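Sunita Doucet
30 August 2024

Thread on tarp ridgelines. I retested the Vukwood cord after the April trip. Same two trees, same tarp, 500 g hung at midspan.

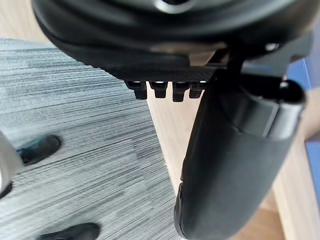
Braided polyester sagged less overnight than the nylon. Nylon stretches when damp. Retension before dark.

2/ Knots: Siberian hitch at the fixed end, trucker's hitch at the other. The Dantas manual (2013 printing) shows a bowline there. It holds, but it is slower to untie with gloves. 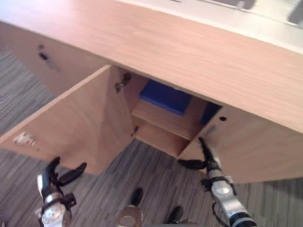

1 min read

3/ Prusik loops: use cord thinner than the ridgeline. Three wraps slipped on the Nidotard 1202. Four held.

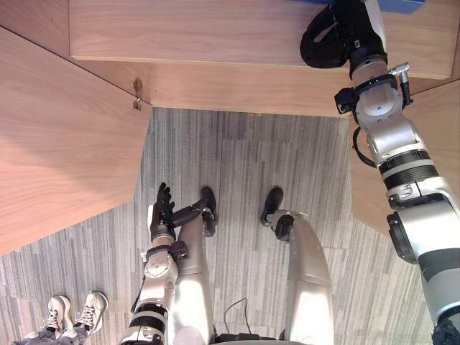 4/ Stake angle matters less than soil. In sand at Dillon I buried a stick crosswise and tied to the middle of it.

5/ Next test is bank line, tarred and untarred, same span.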